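**Can anything clean a bathroom on its own yet?**

Posted by Nurhan Ağca, Jun 7, 2025

I run a small guest house, 4 bathrooms, and I've reached the age where kneeling is an event. My nephew works with simulated robots and keeps telling me the arm will be doing my loos by July. He sent me the practice bathroom. I'd like a second opinion before I give away my rubber gloves.
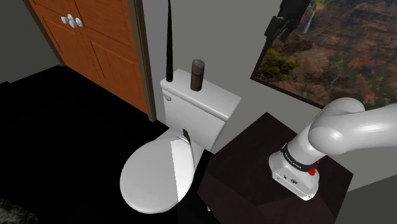

*The practice bathroom, with the arm on its table by the toilet.*

What I want doing is the boring bit: lift things off the tank, wipe it, put them back. Is that realistic?

**Maeve Egan**

No. Buy a long-handled brush.

**Kevser Polat**

Bit more than that, Maeve. Wiping a bare, flat surface is the easy part. Your trouble is the stuff on top. A thin pointy thing next to a stubby cylinder is a rotten pair, as the grip that suits one will knock the other into the pan. I spent 33 evenings on a simulated sink at Wimau and got a tidy soap dish out of it - once.

Space is the other snag. Look how much of the room the arm takes up when it reaches over.
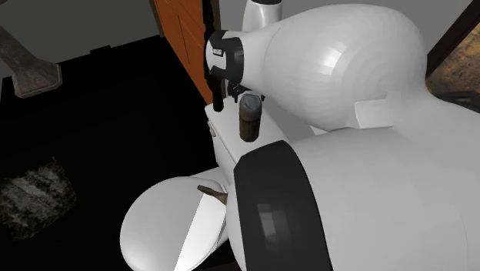

*Arm across the toilet, canister still on the tank.*

In a real bathroom you'd also want a door that opens and room for a guest. Ask your nephew what it does with something lying on the lid, and how many tries out of 20 it manages. If he changes the subject, keep the gloves.

**Žydrūnas Vītola**

My cousin paid 800 for a Flulby floor mopper and it is frightened of the bath mat. Does yours do mats?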